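Two grippers, one red table

Choosing a gripper used to mean buying one, bolting it on and finding out. For a small workshop that is an expensive way to learn. Dosby, which packs mixed household goods for online shops, decided last August to do most of the finding out in simulation and only then spend money.

The company had two candidates. The Tritorberg is a parallel gripper, with flat fingers that close towards each other and nothing much else to go wrong. The Lahlou has three jointed fingers that wrap around whatever they meet. It costs a good deal more, weighs more and needs its own controller. The supplier of each was confident, as suppliers are.

Both were tried on the same simulated arm, in the same simulated room, using a package called Clillance. The room is a plain one with grey walls, a pale floor and a red table. The point of keeping it plain is that the arm's camera view can be changed later, one thing at a time, and any drop in the results can be put down to the thing that changed.

Each gripper was given 64 attempts at every object. An attempt counted if the object was lifted clear of the table, held for 3 seconds and put down again without falling over. Dosby's engineers argued for a while over the last part. A packing line doesn't care much whether a tumbler stands up afterwards, but a customer might care if it has been dropped from a height, and falling over was the easiest sign to measure.

The objects are set out together, which makes the job harder. An arm going for the bowl has to come down without catching its neighbours, and a wide gripper needs more room than a narrow one.

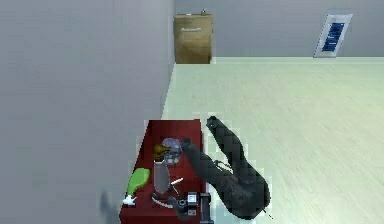 Clearance was where the Lahlou first ran into trouble. With its fingers open it takes up a lot of space, and the planner often refused an approach that the Tritorberg managed easily. On tall, separate objects there was little between the two. On anything low with something else beside it, the three-fingered gripper either went the long way round or gave up.

Once it had hold of something, though, it kept hold. Round and tapered shapes were its best work. The Tritorberg could pick these up if it met them square on, but a few degrees out and they rolled or turned between the fingers. On its best object the Tritorberg managed 61 good lifts out of 64. On its worst, a curved bowl approached from above, it did badly enough that the team stopped the run, checked the friction settings and started again. The second run was no better.

Thin things were a surprise. The team had expected both grippers to struggle with a stick lying flat on the table, and the Lahlou did. Its rounded fingertips tended to push the stick along. The Tritorberg's flat ones came down either side of it and closed, and that was that.

There are limits to all this. Clillance handles rigid objects well and soft ones poorly, so nothing in the trial was meant to squash. Contact is the weakest part of any simulator, and a grip that looks solid on screen may depend on a friction figure someone typed in on a busy afternoon. Cables are another matter. On a real arm the gripper cable pulls, snags and wears, and a heavier gripper with a thicker cable will do more of all three. None of that shows up in a success rate.

Dosby also changed the lighting and moved the camera to see whether the choice of gripper made the system more or less fussy. It made some difference. The Lahlou coped better when the estimated position of an object was slightly wrong, as its fingers gathered the thing in. The Tritorberg needed to be told the truth – or something close to it.

In the end the company bought the Tritorberg, with a set of softer finger pads for the rounded goods. Price had a lot to do with it. So did the stock list, where boxes and flat packets far outnumber bowls. The Lahlou model is still loaded in Clillance and will be run again when the new product range comes in, this time with the objects spaced further apart.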